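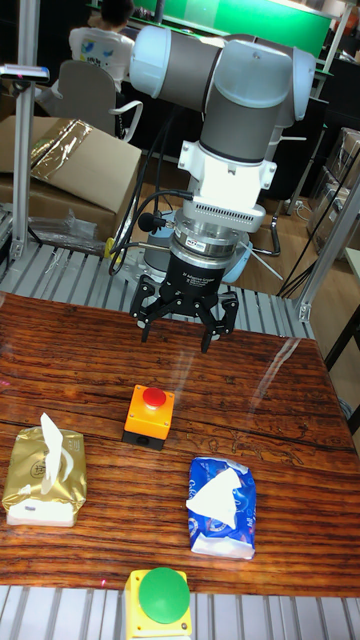

Lime plaster takes too long to dry and most builders would sooner not bother with it, Valter Midtbø wrote to us last August, and he asked why a firm would choose to sell nothing else. The first part of his complaint is fair. A lime coat needs days where gypsum needs hours, and a programme that does not allow for this will go wrong. The second part is a fair question for a page like this one.

About Gidudus

Gidudus makes and supplies lime plasters and mortars for solid-walled buildings. We have traded from Baxter Yard in Jernuvcombe since 2000. The company has seven employees. Mixing, bagging, sample analysis and dispatch are all done on the same site.

Most of our work goes into houses built before cavity walls were usual. These walls are thick, they have no damp-proof membrane, and they deal with moisture by letting it in and out again. A hard cement render or a sealed modern paint slows that down. Water then stays in the wall, and the usual signs are blown plaster, salts on the surface and soft timber ends. Lime lets water vapour through more readily and moves a little with the building.

What we make

Plasano is our internal plaster. It is sold in two grades. The base grade contains sharp sand and chopped hair and is used for the first and second coats. The finish grade is a fine putty mix for the top coat. Both are non-hydraulic, meaning that they harden by taking up carbon dioxide from the air and will not set under water. They should be kept covered in their tubs until needed, and unopened tubs keep well if protected from frost.

We also mix bedding and pointing mortars to order. These are normally based on natural hydraulic lime, and the strength is chosen to suit the stone or brick. The mortar should be weaker than the masonry around it. Where a customer asks for a stronger mix than we think suitable, we will say so in writing before we supply it.

Bulk orders go out in 700 kg bags on pallets. Smaller quantities can be collected from the yard.

Mortar matching

Customers repairing an old wall can send us a piece of the existing mortar. We need a solid lump from behind the weathered face – dust and crumbs are of little use. The sample is dried, weighed and broken down in dilute acid, which leaves the sand behind. The sand is sieved and compared with our stock of local and regional aggregates. Sands that contain shell or limestone are partly lost in the acid, so these samples are also looked at under a microscope before treatment.

The report gives the likely proportions of the original mix, a grading curve for the sand and a suggested match. It does not give a date for the wall. We are often asked for one and cannot provide it from mortar alone.

What we do not do

We do not carry out plastering or pointing. We do not survey for damp, and we do not sell injected damp-proof courses, waterproof coatings or masonry paint. We can advise on limewash but no longer make it.

Gypsum and lime should not be mixed in our products. Plasano can be applied over sound old lime, bare masonry and wood lath. It should not be applied over painted walls or plasterboard.

Working times

Lime should not be applied when frost is expected before the coat has hardened. External work in the colder part of the year needs hessian and sheeting, and we would prefer that it waited for spring. In hot or windy weather the background has to be damped down first and the finished coat kept shaded – a light mist of water is enough.

Visiting the yard

Collections are by arrangement. Please bring a vehicle rated for the load, and ask at the office before going through to the mixing shed. Gloves and eye protection must be worn when handling any of our materials, wet or dry.

Page last revised June 10, 2019.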